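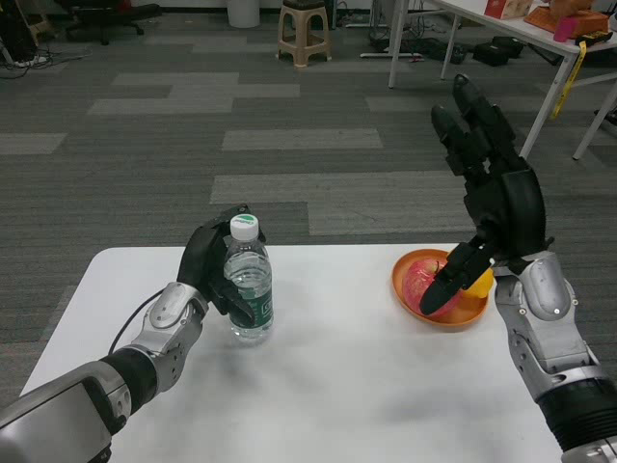
Abb. 3: Linke Hand an der Flasche, rechte Hand mit gespreizten Fingern.

Start | Ausgaben | Autoren | Archiv
Rubrik: Schulaufsicht und Bildungsrecht
Suchbegriff eingeben Suchen

4.2 Schulwegzeiten und Fehlquote

Ausgewertet wurden 1.513 Fragebögen aus 53 Sekundarschulen; für 1.208 lagen vollständige Wegzeiten vor. Die Fehlquote steigt mit der Wegzeit, der Effekt bleibt nach Kontrolle der Schulgröße bestehen. Für den September – Umstellung der Busfahrpläne – wurde getrennt gerechnet (vgl. Salazar, Abschn. 2). 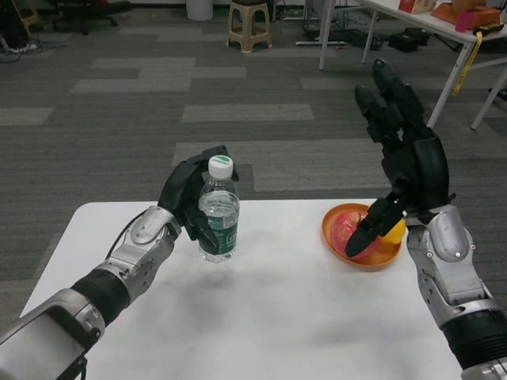

Abb. 4: Flasche im Griff der linken Hand, rechte Hand angehoben.

114 Fälle ohne Ortsangabe blieben unberücksichtigt.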